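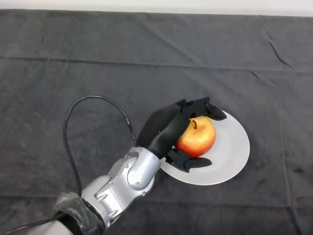

Dong-geon Seo says I have a grudge against retries, and that any control software worth having will try again when something goes wrong. He wrote this under my last piece, at some length, and ended by asking whether I also send my post back when the first knock on the door goes unanswered.

I don't. But I would like the postman to mention it.

My complaint is with the retry that leaves no trace. You ask a robot to put an apple on a plate. The planner picks a grasp, the arm sets off, the fingers close, something slips, and a few lines of code written in a hurry last September catch the failure, put the arm back where it started and have another go. The second go works. The screen goes green. What you've learned from this is that apples go on plates, which my grandmother could have told you for less money.

We use a planner called Ciker. I like it, mostly. It finds paths I wouldn't have thought of, including one or two I would rather it hadn't thought of either. By default it will try a grasp four times before it admits defeat, and by default it reports one thing at the end, a tick or a cross. Our last batch was 57 runs and it reported 56 ticks. There was cake. Then Carmela Salcedo went through the raw joint logs, since that is how Carmela relaxes, and came back with a face that rather took the shine off the cake. A good many of the ticks were third and fourth attempts. They'd all been counted the same as the clean ones, because as far as the software was concerned they were the same.

The usual defence is that the user only cares about the outcome. I've heard it from people selling things and from people who ought to know better. It may even be true of the user. It is no use at all to whoever has to decide on Monday-morning terms, coffee in hand, whether to spend the week on perception or on the grasp. If every failure has been tidied away before you arrive, you end up working on whichever part you find most interesting. In my case that's always the path planner, and the path planner was fine.
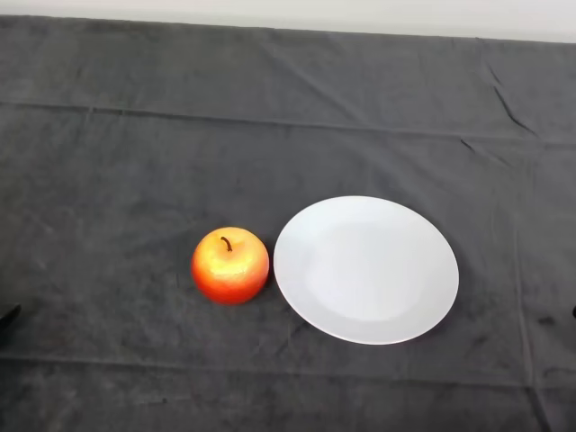 It was the pose estimate that needed the attention. The fruit detector we had been so pleased with was giving a centre that wandered between one reading and the next, and the planner took whichever reading turned up last and believed it completely. A retry asked for a fresh reading. So a retry was really a roll of the dice with a new number on it, and four rolls are usually enough. We had built a gambling machine and labelled it error recovery.

I put this to Inmaculada Rivas, expecting sympathy. She pointed out that the wandering had been in the log the whole time, at debug level, between a message about clock drift and a message announcing that the previous message had been sent. This is the other half of the trouble. Software of this sort either tells you nothing or tells you everything, and the second is only a slower way of doing the first. I have searched a night's worth of log for the word "grasp" and been given enough to paper a hallway.

Gevemham, the logging tool everyone recommends, will happily draw you a chart of it. The charts are lovely. You can zoom in. What I wanted was a short sentence in ordinary words saying that the first attempt failed, where the software thought the apple was at the time, and what changed before the second. I ended up writing it myself, in an afternoon, badly, and it has been worth more to us than a season of charts.
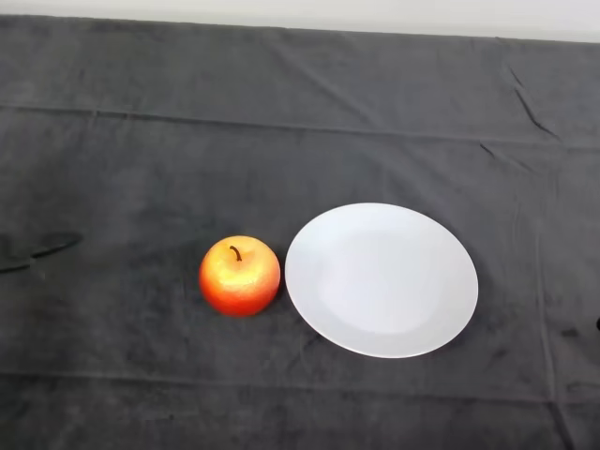
Should a robot be allowed to retry at all while you are still developing it? Let it, but make each attempt its own record with its own result, and score the run on the first one.

That last part is where I lose people. Vilho Laitinen told me it would make our numbers look dreadful, and he was right, they do. We now quote two figures, first attempt and eventual, and the gap between them is the only number in the weekly report that anybody argues about. I count this as progress. An argument is at least a sign that someone has read it.

There is a cost, and Dong-geon is entitled to hear me say so. The records take up room. The code that keeps them is dull to write and duller to review. We also had to put a limit on the whole business, 30 seconds from the first command, after which the planner must stop and say what it was trying to do. It sulks about this. Some of its explanations are plainly wrong, and I have had to learn to read them as I would a teenager's account of a broken window, with an eye on what has been left out.

I'd still take them over the green tick. The tick is staying on the screen for now, as Soledad Echevarría likes to have it there when visitors come through. I have asked for it to be made smaller.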